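4. Prélever et envoyer un échantillon de feuilles

Vous voilà au chapitre que nos observateurs préfèrent, et on les comprend : avec une loupe, quelques sachets et un peu de patience, vous allez fournir au laboratoire de quoi reconnaître un champignon, une bactérie ou un ravageur. Lisez la section en entier avant de sortir au verger, puis gardez-la sous la main.

4.1 Matériel

Le kit Jullex contient les sachets en papier, les étiquettes prédécoupées, la loupe et le carnet de terrain. À prévoir de votre côté : un sécateur bien affûté, de l'alcool à brûler, un chiffon propre, un crayon à papier.

Remarque – Le stylo bille bave sur les étiquettes dès qu'il y a de la rosée. Le crayon tient très bien !

4.2 Choisir l'arbre et les rameaux

1. Passez le matin, une fois le feuillage sec. Les taches se lisent beaucoup mieux et les sachets restent propres.

2. Faites le tour complet de l'arbre avant de couper quoi que ce soit. Notez dans le carnet le côté touché, la hauteur, l'état des arbres voisins.

3. Repérez une zone de transition, là où des feuilles saines côtoient des feuilles atteintes. C'est un vrai trésor pour le laboratoire : l'agent responsable y est encore actif. Une feuille entièrement brune et sèche n'apprend presque rien.

4. Désinfectez les lames à l'alcool et essuyez-les.

5. Coupez 2 rameaux de 30 cm, feuilles comprises, juste au-dessus d'un bourgeon.

6. Désinfectez de nouveau avant de passer à l'arbre suivant, même s'il est de la même rangée.

Attention – L'alcool est inflammable. Tenez le flacon fermé entre deux usages et loin de tout brûlage de végétaux.

Attention – Si vous soupçonnez un feu bactérien (pousses recourbées en crosse, gouttelettes ambrées sur l'écorce), ne prélevez pas. Photographiez, balisez l'arbre et appelez votre référent.

4.3 Emballer

1. Glissez chaque rameau dans son propre sachet en papier, sans le plier si possible. Jamais de plastique : les feuilles y moisissent en quelques heures.

2. Remplissez l'étiquette : espèce, variété, parcelle, numéro d'arbre. L'arbre 239 de la parcelle Kruger se note K-239, avec le tiret.

3. Fermez par un double rabat et collez l'étiquette par-dessus.

4. Rangez les sachets à plat dans la boîte d'envoi, au frais, à l'abri du soleil. Le bac à légumes du réfrigérateur convient parfaitement, le congélateur jamais.

Remarque – En août, déposez la boîte le jour même. Une voiture garée en plein soleil peut gâcher une matinée entière de beau travail.

4.4 Enregistrer l'envoi dans Sukness

1. Ouvrez Sukness et touchez « Nouvel échantillon ».

2. Saisissez le numéro d'arbre tel qu'il figure sur l'étiquette.

3. Joignez une vue de l'arbre entier et une vue rapprochée du dessus, puis du dessous de la feuille. Le dessous est souvent le plus passionnant : c'est là qu'on trouve le duvet des mildious et les pustules des rouilles.

4. Validez. Un code d'envoi s'affiche ; recopiez-le sur la boîte.

Le laboratoire Sestetti vous répond directement dans l'application. En cas de doute sur un symptôme, écrivez à Halima Ezeani par l'onglet « Référent » – elle adore les cas bizarres et répond avec plaisir aux débutants. 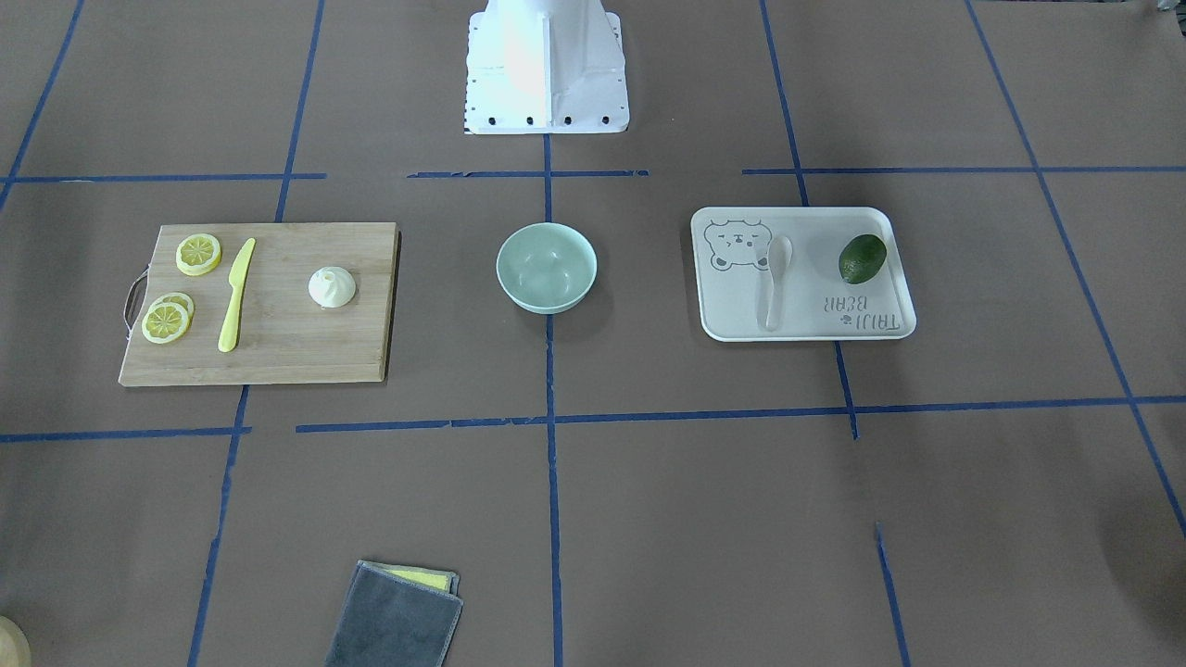
Rondelles de citron sur une planche en bambou.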